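Psyllium blond

Le psyllium blond, ou ispaghul, désigne à la fois une petite plante annuelle de la famille des Plantaginacées (Plantago ovata) et la fibre que l'on tire de l'enveloppe de ses graines. Cette enveloppe, le tégument, gonfle au contact de l'eau jusqu'à former un gel épais, translucide, presque sans goût. Peu de fibres alimentaires ont un comportement aussi spectaculaire : une cuillerée de paillettes beiges versée dans un verre d'eau suffit à faire prendre l'ensemble en quelques minutes. On l'emploie depuis très longtemps pour régulariser le transit, et plus récemment en boulangerie sans gluten, où il rend des services remarquables.

Étymologie et dénominations

Le mot psyllium vient du grec psylla, la puce, par allusion à la taille et à la forme des graines. Ispaghul est emprunté au persan, par l'intermédiaire de l'hindi et de l'ourdou : le terme d'origine signifie « oreille de cheval », image que l'on comprend tout de suite quand on regarde la graine à la loupe, avec sa face creuse et ses bords relevés. En français, on distingue couramment le psyllium blond (Plantago ovata) du psyllium brun ou noir, issu d'autres plantains méditerranéens. Les deux se ressemblent par leurs effets, mais le blond donne un tégument plus facile à séparer de l'amande, et c'est lui que l'on trouve presque partout dans le commerce.

Description botanique

La plante est modeste : une touffe de feuilles étroites, un peu velues, d'où sortent des épis courts et serrés portés par des tiges nues. Les fleurs, minuscules et blanchâtres, sont pollinisées en partie par le vent. Chaque capsule s'ouvre par un couvercle et libère des graines en forme de nacelle, longues de 2 mm ou un peu plus, rosées à gris-brun. Le tégument qui les recouvre est une pellicule mince, riche en mucilage. Dans la nature, ce mucilage retient l'eau autour de la graine et la colle au sol, un atout précieux pour une espèce de terrains secs !

Culture et récolte

Plantago ovata aime les hivers doux et secs, les sols légers et bien drainés. L'Inde, en particulier le Gujarat et le Rajasthan, en est de loin le premier producteur. Le semis s'y fait à l'automne et la récolte à la fin de l'hiver. Une pluie tardive est la grande crainte des cultivateurs, car les capsules mûres s'égrènent facilement et le mucilage des graines mouillées gonfle sur pied. On coupe donc tôt le matin, quand la rosée donne encore un peu de souplesse aux épis.
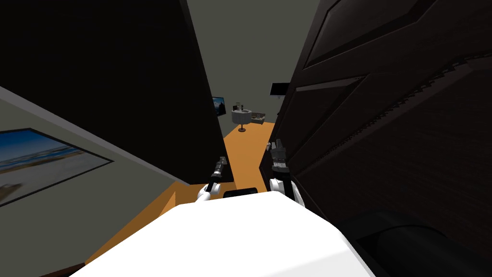 Des cultures d'essai existent aussi sous des climats plus frais. Celle de Tevier, conduite sur une terrasse sableuse, sème au printemps et récolte en juin les premiers épis, avec des rendements irréguliers mais un tégument de belle qualité. La collection de semences qui l'accompagne conserve notamment l'accession 2709, appréciée pour ses épis qui s'ouvrent tard et perdent peu de graines au battage.

Transformation

Après battage et nettoyage, les graines passent dans une série de moulins qui décollent l'enveloppe sans broyer l'amande. L'opération est délicate. Si les meules sont trop serrées, l'amande casse et colore le produit ; si elles sont trop écartées, une partie du tégument reste accrochée. Un courant d'air emporte ensuite les pellicules légères, que l'on tamise et que l'on classe selon leur pureté.

Le procédé Flindgate, employé dans quelques ateliers de petite taille, remplace la dernière paire de meules par des rouleaux garnis de caoutchouc. Il est plus lent, et le tégument en sort en paillettes larges, très claires, agréables à manipuler. L'amande restante n'est pas perdue : riche en protéines et en huile, elle sert surtout à l'alimentation animale.

On trouve dans le commerce trois présentations principales : les graines entières, le tégument en paillettes et le tégument en poudre. La poudre gélifie plus vite, parfois trop vite pour qui la boit lentement. Les paillettes laissent un peu plus de temps. Des gélules existent aussi, comme celles de la gamme Clindia, mais il en faut un bon nombre pour égaler une seule cuillerée.

Composition et propriétés physiques

Le tégument est constitué pour l'essentiel d'arabinoxylanes très ramifiés, de longues chaînes de sucres que les enzymes humaines ne savent pas couper. Il contient très peu de protéines et de lipides. La particularité la plus intéressante de cette fibre est d'être soluble, visqueuse et peu fermentescible en même temps. L'inuline ou les fructo-oligosaccharides, solubles eux aussi, sont rapidement dégradés par les bactéries du côlon et produisent volontiers des gaz. Le psyllium, lui, traverse l'intestin en gardant une bonne part de son gel.

La capacité de gonflement se mesure en laissant reposer une petite quantité de produit dans une éprouvette graduée remplie d'eau, puis en lisant le volume occupé par le gel. Le tégument donne des valeurs nettement supérieures à celles de la graine entière. L'éprouvette de Kadlec, à fond conique, rend la lecture plus commode avec les poudres fines, qui ont tendance à former des grumeaux.

Effets sur la digestion

C'est le double visage du psyllium qui le rend si attachant. En cas de constipation, le gel retient l'eau, augmente le volume des selles et les assouplit. En cas de selles trop liquides, le même gel absorbe l'excédent et leur rend de la tenue. On parle de fibre normalisante. L'effet demande en général un à trois jours pour s'installer, et il ne faut pas attendre la rapidité d'un laxatif stimulant.

Les fibres solubles de psyllium ont fait l'objet d'études dans le syndrome de l'intestin irritable, avec des résultats encourageants chez une partie des personnes, alors que le son de blé, plus abrasif, est souvent mal supporté. Elles contribuent aussi à une baisse modérée du cholestérol LDL : le gel capte une fraction des acides biliaires, que le foie doit reconstituer à partir du cholestérol. Enfin, prises avec un repas, elles ralentissent l'absorption des glucides et adoucissent la montée de la glycémie.

Mode d'emploi

La règle est simple et ne souffre pas d'exception : beaucoup d'eau. Une cuillerée à café de tégument se délaie dans un grand verre de 240 ml, se boit aussitôt, et se fait suivre d'un second verre. On commence par une petite dose, une fois par jour, puis on augmente par paliers sur une à deux semaines pour laisser l'intestin s'habituer. Des ballonnements passagers sont fréquents au début. L'eau fraîche ralentit un peu la prise du gel, tandis que les jus épais le rendent franchement pâteux. On évite la prise juste avant le coucher.

Conservation

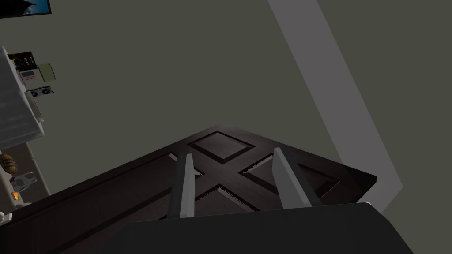 Le tégument sec se garde longtemps, à condition de rester bien à l'abri de l'humidité. Un bocal à joint vaut mieux que le sachet d'origine, dont la fermeture retient vite des paillettes et finit par bâiller. Le placard idéal est loin de l'évier et de la bouilloire. Une cuillère parfaitement sèche est de rigueur, car quelques gouttes suffisent à créer des grumeaux durs comme de petits cailloux. La graine entière, dont l'amande contient de l'huile, peut rancir et se consomme plus vite. Une odeur de vieille noix est le signe qu'il est temps de la remplacer.

Usages culinaires

Le psyllium a conquis les boulangers amateurs – et quel plaisir de voir enfin lever une miche sans gluten qui se tient ! Son gel retient les gaz de fermentation et donne à la pâte une souplesse que la farine de riz ou de sarrasin n'a pas seule. On le mélange d'abord à l'eau de la recette, on attend qu'il prenne, puis on incorpore les farines. Une pâte trop chargée en psyllium donne une mie collante, parfois un peu violacée avec certaines poudres ; cette teinte est sans danger.

Il lie aussi les galettes de légumes et épaissit les compotes. Pour remplacer un œuf dans un gâteau simple, une petite cuillerée délayée dans un peu d'eau suffit. Pour un entremets léger, on peut faire prendre 200 ml de boisson végétale avec une cuillerée de poudre, un filet de miel et de la cannelle, en fouettant sans s'arrêter la première minute.

Précautions et contre-indications

Avalé sec ou avec trop peu de liquide, le psyllium peut gonfler dans la gorge ou l'œsophage et provoquer un étouffement. Il est contre-indiqué en cas de difficulté à avaler, de rétrécissement du tube digestif, d'occlusion intestinale connue ou suspectée, ou de fécalome. Toute modification soudaine et durable du transit, tout saignement, toute douleur inexpliquée justifient un avis médical avant d'en prendre.

Le gel peut retarder l'absorption de certains médicaments. On espace généralement les prises de deux heures au moins, et les personnes traitées pour un diabète ou pour la thyroïde ont intérêt à en parler à leur médecin ou à leur pharmacien. Des allergies existent, surtout chez les personnes exposées longtemps à la poussière de psyllium dans leur travail : rhinite, urticaire, asthme, et plus rarement réaction grave.

Voir aussi

Graine de lin
Graine de chia
Gomme de guar
Mucilage
Plantain lancéolé

Dernière révision de l'article : 19 septembre 2020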